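Rilten Institute of Food Service – Wasville Campus
Dining Room and Pantry Operations, Unit 4
Course handout: Storing, Traying and Nesting Small Ware
Instructor: Vusumuzi Sithole
Revised Sep 11, 2020

Scope of this unit

Unit 3 dealt with the washing and drying of small ware. The present unit takes up the item at the point where it is dry and fit for use, and follows it through storage, tray setting and return. Students are expected to have read the Mutcombe readings on shelf layout before the first practical session. The term "small ware" is used in this course for bowls, cups, saucers and side dishes carried by hand. It does not include serving platters or cookware, which are treated in October.

Terms

Bin: an open container assigned to one type of item. A bin that holds two types is recorded as unassigned until it is sorted.
Tray: the flat carrier on which a place is set or cleared. The raised lip is part of the tray, and no item is to stand on it.
Set position: the place on the tray at which an item stands when service begins.
Nest: two or more items of the same shape placed one inside another. Items of different shapes placed together are a stack and are handled under the rules of Unit 5.

Storage in bins

Open bins on inclined tracks allow the contents to be checked from the front. The bin nearest the working position is to be used first. Bowls are placed in the bin singly by hand and are never poured from another container. A student who finds a bin empty at the start of a session enters it on the stock sheet and does not refill it from a neighboring bin. The teaching pantry holds 883 pieces of small ware on its current list, and unrecorded transfers between bins account for most of the differences found at the yearly check.

Bowls, trays and bins in the teaching pantry

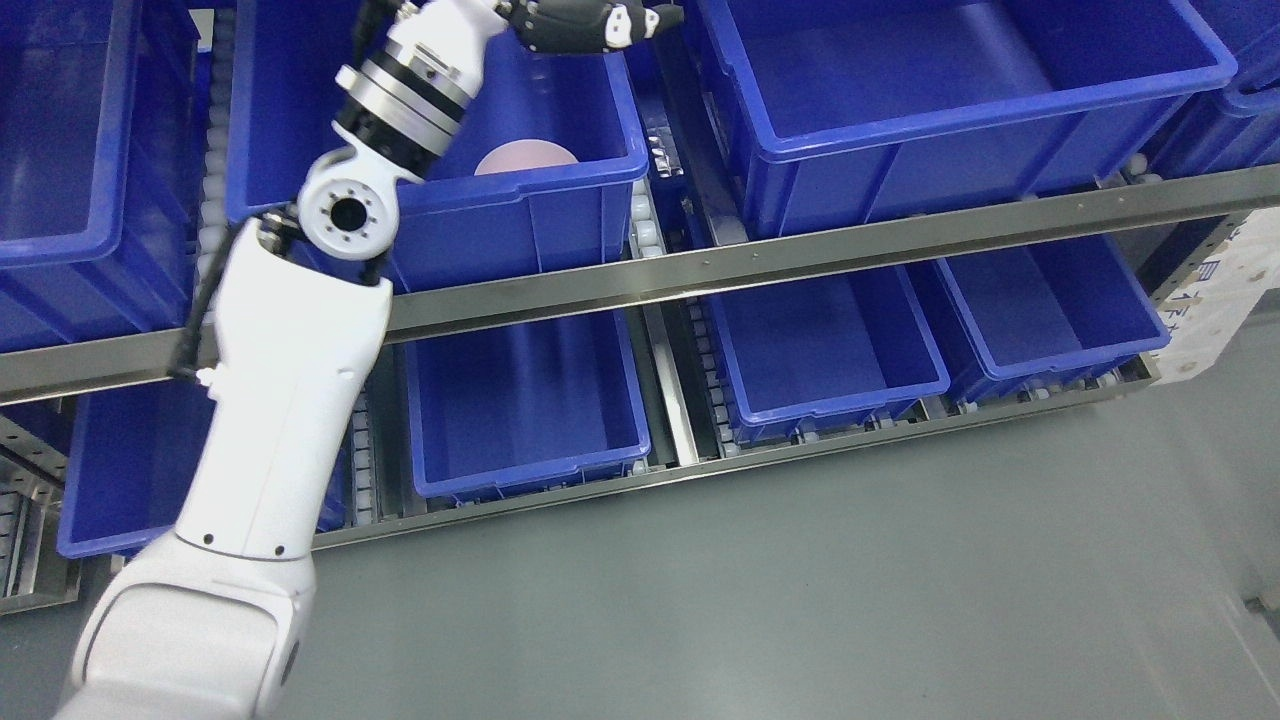
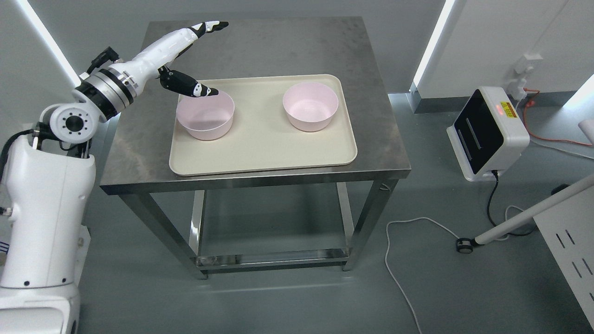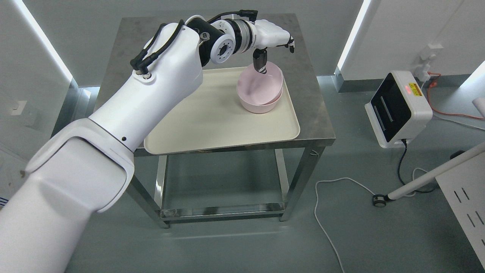 Nesting is taught as a separate step from clearing. A cleared tray may carry bowls that stand apart, and the decision to nest them is made after each has been looked at for residue and chips. The two pink bowls standing toward opposite ends of the cream tray are in the open arrangement, in which both interiors can be inspected without lifting anything. Where the same kind of bowl appears as a nested pair near one corner of the tray, two rims can be told apart along the front – the inner bowl sits slightly offset. For the purposes of this course an offset of that kind is acceptable on a tray that stays on the table. Before a tray is carried, the inner bowl is to be centered and the pair moved to the middle. The tray itself is also to be drawn back so that no edge projects past the front of the table.

Practical work

Students work in pairs, one setting and one observing. The observer does not touch the tray. Each pair completes the following and then exchanges places.

Place the tray square to the table edge.
Set two bowls in the open arrangement and inspect both interiors.
Nest the bowls with one hand while steadying the outer bowl with the other.
Separate them by lifting the inner bowl straight up.
Return both bowls to the assigned bin and sign the stock sheet.

A pair that reaches 9 completed rounds without a correction may leave the table and begin the written part.

Written part

Submit one page on the layout of a pantry known to you. State which items are kept in bins, which on open shelves, and how far a person must walk to set one tray. Sketches are accepted if labeled by hand. Pages are to be left with Haziq Kwok at the pantry desk.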